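Water for the starter, and how I measure it
Reading time: 2 min

I keep a sourdough starter going on a two-day schedule, and most of the trouble I have had with it came from the water. The tap supply at the Dravelow flat is hard and smells of chlorine in February. Bottled water fixed the smell and left me with the question of quantity.

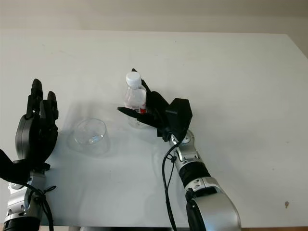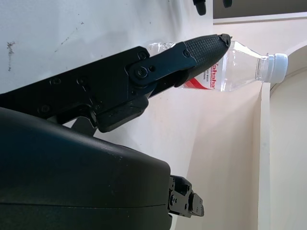 A clear plastic water bottle in both, and a glass bowl in the first.

The nominal volume on a bottle is not a measurement. I bought three half-liter bottles of Plosulik still water, poured each into a tared bowl, and weighed it on the Osetti kitchen scale. The heaviest came to 502 g. Near room temperature a gram of water is close enough to a milliliter for bread, so the fill is good. The losses come later, in the pouring.

A full bottle tipped quickly will glug. Air goes in as water comes out, the stream jumps, and part of it lands on the table. I tilt slowly until the stream is steady and keep the neck just over the rim. A thin-walled bottle should be held low, near the base, where the plastic is stiffer. Gripped in the middle it gives, and the first squeeze sends out about 20 g more than intended.

For the bowl I prefer glass with straight sides. The water level is easy to read from the side, and dried flour shows up before the next feed. Steel is lighter and survives drops — I used a Pagano steel bowl for years — but I could never see what was left on the bottom.

The current feed is 47 g of starter, the same weight of flour, and the same weight of water. I weigh the water first, then stir in the starter until it breaks up, then add the flour. Reversing the order leaves dry lumps under the surface.

Open bottles go back in the cupboard with the cap tight. I have tried storing them on their sides to save shelf height and stopped after one leaked into the rye. The threads hold well enough if the cap is seated square, but the taller shelf was free anyway.

Next I want to compare the same feed with filtered tap water, using two jars from one batch of starter.

Last updated: February
Contact | Copyright | Back to top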